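About Praven

Praven supplies small tabletop items for desks, craft corners and play areas. The range consists of slotted boxes, cups, trays, bottles, marker and stick sets, beads and small toy pieces. Everything is sold either singly or as a mixed tabletop set. We do not make furniture, and we do not carry electrical goods.

The catalog currently lists 174 items. Each has a stock number, a size in inches and a material code. Items are grouped by how they are used on a table: things that hold, things that are held, and loose pieces. Color is treated as a secondary attribute and does not affect the stock number unless the material also changes.
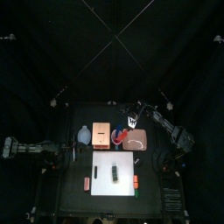
Page last changed: October

What is in a set

A standard set is built from one slotted box, one cup, one tray and a selection of contents. The cup takes markers, sticks or flat utensils. The tray takes beads and other pieces that would otherwise roll. Bottles are supplied empty and may be stored upright or on their side.

The box is the reference item. All other parts of a set are chosen so that they can stand next to it in a row without overhanging a table of ordinary depth. Parts from older sets remain compatible with newer ones – the footprint of the cup and tray has not been revised.

Product lines

Pridora is the box line. Boxes in this line have a slot in the top and are intended for coins, tokens and folded paper slips. Finishes vary by batch, and a replacement box may differ in shade from the one it replaces. Customers who need matching boxes should order them together.

Tsolakis is the container line, covering cups, trays and bottles. Stacking is supported for trays of the same size only. Cups should not be stacked with contents in them.

Flirner covers loose pieces: blocks, beads, rings and short toy parts. These are packed by weight in bags of 600 grams, with mixed shapes and colors. The exact mix is not specified on the order form and cannot be selected.

Checking and packing

Items are laid out on a table as a set before they are packed. The cup is checked with its tallest contents in place, as long items change the balance of a light cup.

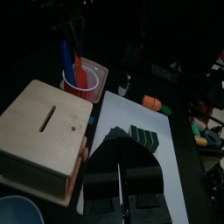

Slots are checked for rough edges by hand. A box with a rough slot is returned to finishing and goes through the full check again. Trays are checked for warping on a flat surface, empty and then loaded.

Packing follows a fixed order: box first, tray second, cup inside the tray, loose pieces last in a closed bag. Markers and sticks travel flat along the side of the carton. The carton for a standard set is rated for 2 sets when the bottles are left out.

Orders and replacements

Minimum order is 2 sets or the equivalent in single items. Schools and clubs may order from the full catalog on the same terms as shops. Single replacement cups and trays are available for 155 of the listed items; the rest are replaced as part of a set.

When requesting a replacement, quote the stock number printed on the packing slip. If the slip has been lost, send the outside dimensions of the part and the product line. Beads and other loose pieces are not replaced individually – a new bag is sent.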